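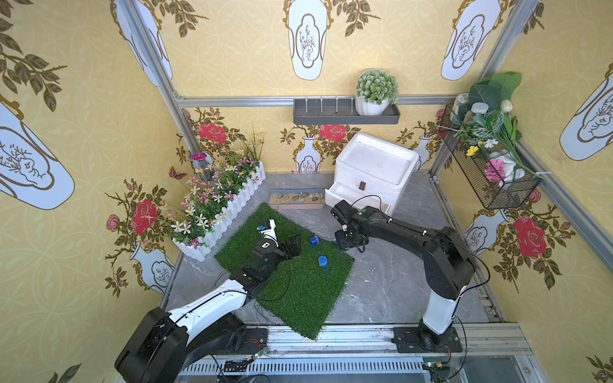 Small Garden, Indoors

Rimantas Lepik and Laimutė Priedītis put together the Cerkosetti corner as a tabletop-scale garden, with wallpaper, a fence, a lawn and a place to put things away. These are notes on the parts.

The wallpaper
Pale yellow with a circular lattice, large white vases outlined in gold, olive-green branches, and roses in red and pink. Laimutė found the roll in February at Nodarine and bought it the same day.

The lawn
A rectangle of artificial grass on a gray marble-patterned floor. Two blue plastic caps are out on it, one tipped on its side and the slightly larger one upright near the middle.

The planter
White picket fence on the left, with small star-shaped flowers in white, pink, lavender and yellow. There are two butterflies – an orange-and-black one at the left end and a pink one higher up on a stem.

The tray
Long and shallow, filled with sand and small pebbles. Rimantas wanted a gravel path at first, but the tray is easier to lift out for sweeping.

The foam box
White, open on top, with a drawer below and a small dark brown tab for a handle. The drawer is pulled out. Small pieces get stored in the box at the end of the day.

Garden layout by Rimantas Lepik. Text updated Dec 7, 2019.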